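Wir suchen Leute, die gut Wäsche sortieren können (und das einem Roboter beibringen wollen)

Hallo zusammen! Ich schreibe diesen Aufruf für unsere kleine Arbeitsgruppe bei Medari, und ich fange gleich mit dem an, was ihr wissen wollt: Es gibt Geld, es gibt Kaffee, und Vorkenntnisse braucht ihr keine. Wir suchen 15 Teilnehmerinnen und Teilnehmer für die zweite Runde unserer Studie zum Greifen von Kleidungsstücken aus einem Haufen. Wer schon mal mit einer Hand ein T-Shirt aus dem Wäschekorb gefischt und dabei drei Socken mitgezogen hat, kennt unser Forschungsproblem ziemlich genau.

Zum Hintergrund: In der ersten Runde haben wir 700 Griffe aufgezeichnet, alle von Leuten aus der eigenen Gruppe. Eine Person führt den Greifer dabei aus der Ferne, über ein Handgerät, und am Handgelenk des Arms läuft eine kleine Kamera mit. Aus diesen Aufnahmen lernt das Modell (wir nennen es intern Furnon), wo man am besten zupackt. Das klappte bei einzelnen Teilen prima und im Haufen deutlich schlechter. Dann haben wir etwas ausprobiert, was ich anfangs für Zeitverschwendung hielt: Wir haben die misslungenen Griffe drin gelassen, samt Korrektur. Also danebengreifen, loslassen, neu ansetzen, alles in einer Aufnahme. Und das Modell wurde besser! Vor allem bei Stoffen, die übereinanderliegen, sucht es sich jetzt eher eine Falte oder einen Ärmel, statt stumpf in die Mitte zu fassen.

Jetzt wollen wir wissen, ob das auch mit Menschen funktioniert, die nicht seit Monaten jeden Tag am selben Tisch sitzen. Wir greifen inzwischen nämlich alle gleich – gleicher Winkel, gleiches Tempo, gleiche schlechte Angewohnheiten. Dafür brauchen wir euch. Ziel sind 3000 Griffe bis zum Ende der Runde.

Wie läuft das ab? Ihr kommt zu zwei Terminen in unseren Versuchsraum im Adbridge-Gebäude, zweiter Stock, Eingang über den Hof. Jeder Termin dauert einen halben Tag, Pausen eingerechnet. Beim ersten Mal übt ihr in Ruhe mit dem Handgerät, bis ihr euch sicher fühlt, und dann geht es los: ein Stück greifen, anheben, ablegen, nächstes. Zwischendurch mischen wir den Haufen neu. Beim zweiten Termin kommt ein kurzer Teil dazu, in dem Furnon selbst greift und ihr nur eingreift, wenn ihr merkt, dass es schiefgeht. Den Teil finden die meisten von uns am spannendsten, ich auch.

Was ihr bekommt: 125 Euro pro Termin, ausgezahlt nach dem jeweiligen Termin per Überweisung. Fahrkarten im Nahverkehr erstatten wir zusätzlich, hebt sie bitte auf.

Was ihr mitbringen solltet: Ihr seid volljährig, könnt eine Weile am Bildschirm arbeiten und versteht Deutsch oder Englisch gut genug für die Einweisung. Linkshänderinnen und Linkshänder sind ausdrücklich willkommen, davon hatten wir bisher viel zu wenige. Wenn euch bei Videospielen leicht schlecht wird, sagt vorher Bescheid, dann stellen wir die Ansicht anders ein. Und wer beruflich mit Textilien zu tun hat (Reinigung, Schneiderei, Verkauf, Pflege), schreibt das bitte in die Anmeldung, mit solchen Leuten würde ich mich hinterher gern noch unterhalten.

Gespeichert werden die Bilder der Handgelenkkamera, die Bewegungen des Arms und eure Eingaben am Handgerät. Eure Gesichter und Stimmen nehmen wir nicht auf. Die Auswertung machen wir zusammen mit Bakker, dort kommen die Daten nur unter einer Nummer an. Ihr könnt jederzeit abbrechen, und das Geld für den angefangenen Termin gibt es trotzdem.

Die Termine liegen im Dezember, vormittags ab 9 Uhr oder nachmittags ab 14 Uhr. Zum Anmelden reicht eine kurze Mail an die Studienleitung bei Medari, Betreff „Wäschehaufen“, mit euren möglichen Zeiten und der Angabe Links- oder Rechtshänder. Ich antworte selbst, meistens am selben Tag. Wenn mehr Leute zusagen, als wir Plätze haben, kommt ihr auf eine Warteliste für die dritte Runde – die wird es ziemlich sicher geben, dann wahrscheinlich mit Handtüchern und Bettwäsche.

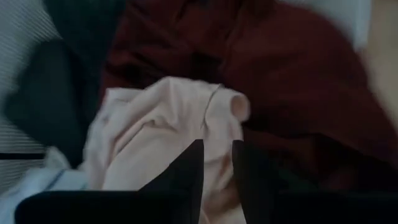

Werden misslungene Griffe genauso bezahlt wie gelungene?
Bezahlt wird der Termin, egal wie viele Griffe klappen. Fehlversuche mit anschließender Korrektur gehören zu den Daten, die wir haben wollen, also bitte nichts absichtlich langsam oder besonders vorsichtig machen.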